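Kileo Returns Room: Picture Gallery
Bins, shelves and the sorting work

Home / Our rooms / Returns room / Gallery

Welcome to the gallery page of the returns room. It is the room at the end of the ground floor corridor, after the packing hall. Everything that comes back to Kileo passes through it before it goes again to the shelves. Many colleagues in the other buildings have never been inside, and they know us only by our labels. We hope that this page gives them a better idea of how we work and how we keep our bins.

The room is not large. Along the long wall we have the shelves, and opposite are the tables. There are 9 bins in daily use, and each one has its own place and its own list. We began to use bins of this kind when we moved from the old building in Barnitz. Before, we had a collection of boxes in many sizes, which were given to us by different departments, and it was difficult to stack them. When a box was full, people put the next things in the nearest other box, and after one month the lists had no meaning anymore. I remember that we spent a whole afternoon in search of one lid, and it was found under a pile of wrapping paper, in a box with the label "Cables and small lamps."

The last full count of the room was made in February and gave 393 objects. This includes what was in the bins and what was on the shelves, but it does not include packing material. The count took us two mornings. For the next one we would like to finish in one morning, and for this we ask all departments to send back their loans in time and with the slip inside.

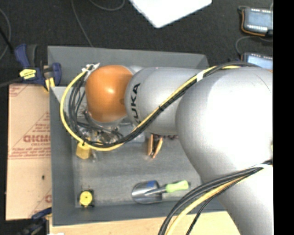
Returns and Sorting Team, Kileo

A gray bin with objects spread over its floor. The walls are a darker gray and go down at a slope. A yellow piece with angled sides lies on the left.

We like the spread arrangement for sorting. If the objects lie one on top of another, the small ones go down and stay there, and you find them only when the bin is emptied. When they are spread, a person who stands at the table can compare the bin with the list and does not need to take everything out. It uses more room, this is true. For storage we do it differently, and there the objects are put close together with paper between them.

The lighter floor of this bin has its scuffs and some faint streaks. We do not count marks of this kind as damage. A bin leaves the room only if the bottom is cracked or if a wall has become soft at the corner. The sloping walls are useful when we stack the empty bins for the night, but you lose a little space at the bottom, and new colleagues are often surprised that less goes in than they expected. Please plan for the size of the floor and not for the size of the opening.

Cardboard is also something we always have near the bins. We keep the flat sheets and the good boxes, and we give the rest to recycling at the end of the shift. Sheets without holes and without old tape are the most wanted. If your department has such sheets, bring them to us in the morning, we take them gladly.

How the bins are filled

Every return arrives at the small window first. There it gets a slip with the name of the object, the department and the state in which it came. The slip goes with the object until the end. After this the object is wiped, if it needs it, and put in the bin of its group. We have groups by size and by shape, and not by department, because in the time of the department groups we had one bin always full and another one with a single stapler in it.

Blocks and other objects with flat sides are the easy ones. They stay where you put them. Round objects are more difficult, they roll to the wall each time somebody moves the bin, and by lunch they are all together on one side. We tried a cloth on the floor of the bin. It helped, but the cloth collected dust and small threads, and after some weeks we took it away. Now we put the round objects in last and we carry the bin with 2 persons.

Soft objects, such as pouches and folded bags, have their own bin near the door. They were mixed with the others in the past and they covered everything.

About the colors

Visitors ask if the colors have a meaning. For the objects they have none, a thing has the color it was bought in. Only the labels follow a system: white label for things that can go back to the shelf, blue label for things that wait for a part, and green label for things that belong to the Nastum project and must be kept separate. The Nastum things look very similar to ours and have been sent to the wrong place more than once, so please read the label also when you are in a hurry.

I have to say that the gray bins were not loved by all of us in the beginning. Some colleagues wanted something more friendly. But on gray you see most objects well, especially the bright ones, and the discussion is finished now, except for dark objects, which can disappear near the wall of the bin when the light is low. For these we use a sheet of white paper below.

Tidying at the end of the day

The last 15 minutes of the shift are reserved for tidying. In this time no new returns are accepted at the window. We do it in this order:

Slips without an object are collected and put in the tray.
Objects without a slip are put on the middle table.
Empty bins are wiped and stacked.
Full bins go to the shelf, with the label to the front.
The floor is swept, also under the tables.

An object that stays on the middle table for one month is offered to the other departments. Last winter a very nice desk lamp went this way to the Lã reading corner on the first floor, and it is still there next to the green armchair. Nobody has come to ask for it.

Visiting the room

You can visit us in the afternoon, best after 2 p.m., when the deliveries are done. Come to the window and ring. Please do not take an object directly from a bin, even if it is yours and you recognize it. Tell us, and we will cross it out on the list and give it to you with the slip. It takes a minute and it saves us a long search later.

Missing something? Write the name of the object and your department on a card and leave it in the letter tray beside the window. We read the cards every morning before the first bin is opened.

Back to Our rooms
Next gallery: the packing hall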